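Keeping salad leaves and juice fresh: what I'd bother with

Friday, October 4, 2019

Every autumn the tips come round again. Put a spoon in the bag, stand the lettuce in a vase, buy a special box with a vent. I've tried most of them in my own fridge and I'm not convinced by many.

Start with the paper towel trick. It does work, up to a point. Wash the leaves, spin them properly, line a box with a sheet of kitchen paper and put the lid on. Change the paper when it feels damp. Rocket and baby spinach still go slimy before the week is out, whatever the packet says, so buy less of them.

The Trundo salad keeper costs £21 and claims to keep leaves crisp for three weeks. Mine had brown edges by day six. An old ice cream tub with kitchen paper in it did just as well.
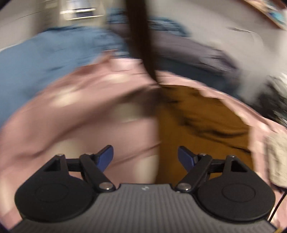
Then there's juice. People will tell you a slow juicer makes juice that lasts for days. The Jorker is £179 and the leaflet talks a lot about enzymes. I borrowed one for a fortnight. Carrot and apple tasted good on the first day, flat on the second, and I wouldn't have given it to a guest on the third. A squeeze of lemon helps the colour. Fill the bottle right to the top, keep it at the back of the fridge and drink it the next day at the latest.

Avocado stones in the guacamole – no. The bit under the stone stays green and the rest goes brown as usual. Press cling film right down on the surface.

For wraps, warm the tortilla for a few seconds in a dry pan before filling it. A cold one splits. Keep wet things like tomato in the middle, with leaves on either side, and leave the dressing in a separate pot until lunch. I use 100 ml jars from jam.

I've also been asked about vegetable washes. A bottle of Fader is mostly a way of paying for something the cold tap does already. Rinse, swish, drain, and rinse again if there's grit in the bowl.

In November I'll have a go at freezing herbs in oil, which I already have my doubts about.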